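3.2 사육 환경과 후각 자극의 제시

성체 암컷 생쥐의 둥지 짓기 행동은 발정 주기, 사육 밀도, 깔짚의 교체 시기에 따라 크게 달라진다. 본 연구에서는 이러한 변동을 줄이기 위해 모든 개체를 실험 시작 5일 전부터 단독 사육장으로 옮기고, 깔짚은 적응 기간이 끝날 때까지 교체하지 않았다. 둥지 재료로는 압축 면을 사육장마다 같은 무게로 넣었다. 명암 주기는 전 기간 동안 일정하게 유지하였으며, 행동 기록은 암기 시작 직후에 이루어졌다.

후각 자극은 Lovamau 계통 수컷의 소변, 같은 계통 암컷의 소변, 증류수의 3종으로 구성하였다. 자극은 여과지에 흡수시켜 사육장 뒤쪽 벽에 부착하였고, 한 개체에 같은 자극을 연속하여 제시하지 않았다. 제시 사이의 간격은 대략 4시간이었다. 둥지의 완성도는 Gukasero 척도에 따라 0점에서 5점까지 매겼다. 이 척도에서 3점은 벽의 일부가 세워진 상태, 5점은 지붕까지 닫힌 상태를 뜻한다. 채점자 2인은 자극의 종류를 모르는 상태에서 독립적으로 점수를 부여하였으며, 점수가 갈린 경우에는 낮은 쪽을 채택하였다.

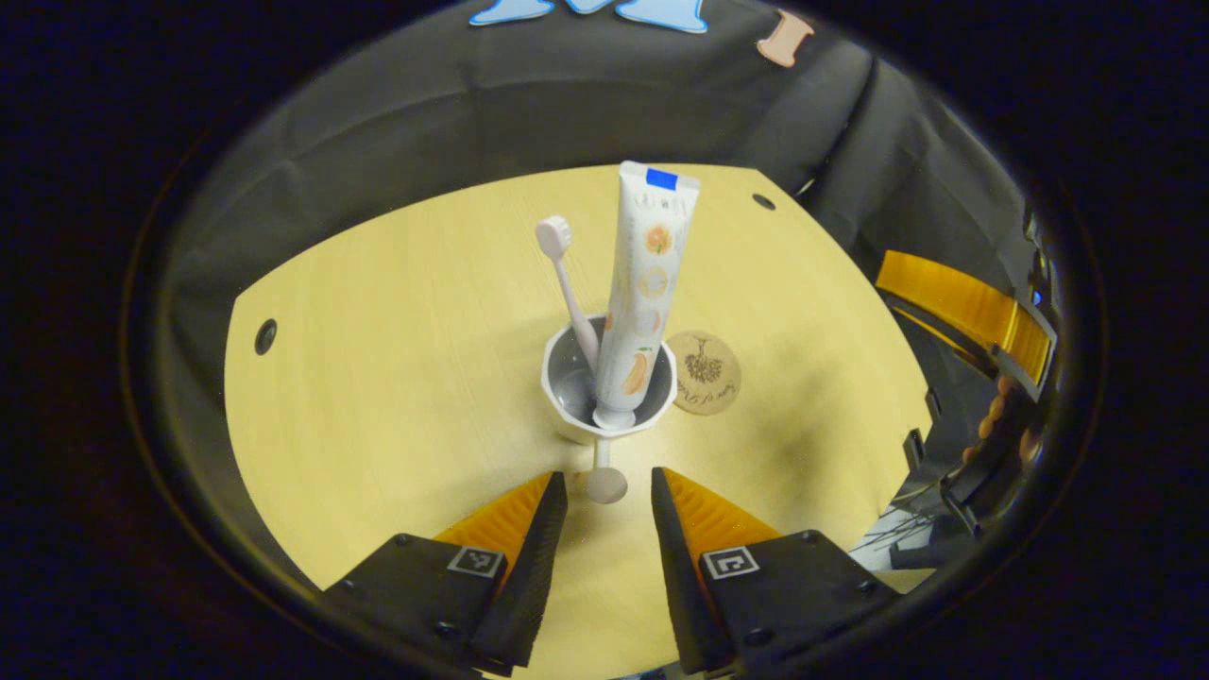
그림 2. 원형 나무 상판 위의 컵과 분홍색 칫솔, 흰색 치약 튜브.

Oyewole는 이 절의 초고에 대한 의견에서, 단독 사육 자체가 암컷의 둥지 짓기를 늘릴 수 있으므로 수컷 소변에 의한 증가분이 과대평가되었을 가능성이 있다고 지적하였다. 체온 유지의 부담이 커진 개체는 자극과 무관하게 재료를 더 많이 모은다는 것이다. 또한 증류수 조건만으로는 이 효과를 분리하기 어려우며, 집단 사육 대조군을 따로 두어야 한다고 덧붙였다.

이 지적을 받아들여 2차 실험에서는 암컷 4마리를 함께 사육하는 조건을 추가하였다. 집단 사육장의 둥지는 개체별 기여를 구분할 수 없으므로 사육장 단위로만 채점하였고, 분석에서도 사육장을 표본의 단위로 삼았다. 수컷 소변 조건의 점수는 두 사육 방식 모두에서 증류수 조건보다 높았으나, 그 차이는 집단 사육에서 더 작았다. 암컷 소변 조건과 증류수 조건 사이에는 뚜렷한 차이가 나타나지 않았다.

서비골 기관의 기능이 둥지 점수에 미치는 영향은 이 설계로 확인할 수 없다. 휘발성 성분과 비휘발성 성분이 여과지에 함께 남아 있었고, 개체가 여과지에 직접 접촉하는 것도 막지 않았기 때문이다. 접촉을 차단한 조건의 자료는 Cinis 사육 시설에서 9월부터 수집할 예정이며, 자극의 종류와 채점 절차는 본 절에 기술한 것과 같다.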